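Two finger sets on the Hovholm bench

May 18, 2026

The Trarix fingers arrived in April and I have finally run them against the old Najafi set. Both go on the same pair of arms, one at each side of the table, so swapping them takes 12 minutes and no rewiring.

The test is dull on purpose. Pick up a bowl or a paper plate, move it between the mat and the slatted rack, let go. Bowls are easy for either set. Plates are the problem - the rim sits low and the fingertip has to get under it without pushing the plate along.

I left the labels in the bowls so the camera has something to find. The green mat stays as well, as it grips better than bare wood.
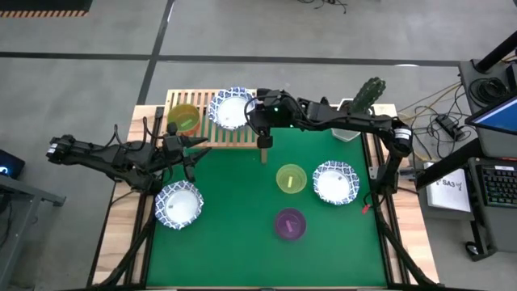

Settings

Each set got 200 picks per arm. I capped closing force at 600 on the Drosport controller (its own units, not newtons) and dropped it to 500 for plates. Above that the rims crease.

The Trarix set was quicker on bowls and worse on plates. Next I will try thinner tips on the right arm only.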